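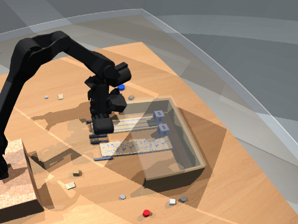

Temps de lecture : 2 min

Rapport de projet, semestre 2 : évaluation du kit de simulation Pidska

Notre groupe devait dire si le kit Pidska, vendu par la société Clukico, peut servir aux travaux pratiques de robotique de l'école Simine. Il comprend un bras articulé virtuel noir, une table en bois et une bibliothèque de petits objets : cubes, disques, cylindre. La tâche retenue consiste à travailler autour d'un bac rectangulaire peu profond, avec deux planches et des cubes marqués d'un S.

L'installation a pris 4 heures, surtout à cause de la licence. Nous avons ensuite lancé 13 essais. Dans 2 cas, la pince a traversé le bord du bac sans que le moteur signale de collision. La bibliothèque Pichon, que nous utilisions en septembre, n'avait pas ce défaut mais gérait moins bien les ombres.

Le rendu est correct. Le bois de la table est détaillé, les ombres du bras tombent loin sur le plateau et compliquent la détection des petits objets. La documentation est incomplète sur le réglage du poignet.

Avis : achat possible pour un poste, à revoir après la prochaine mise à jour.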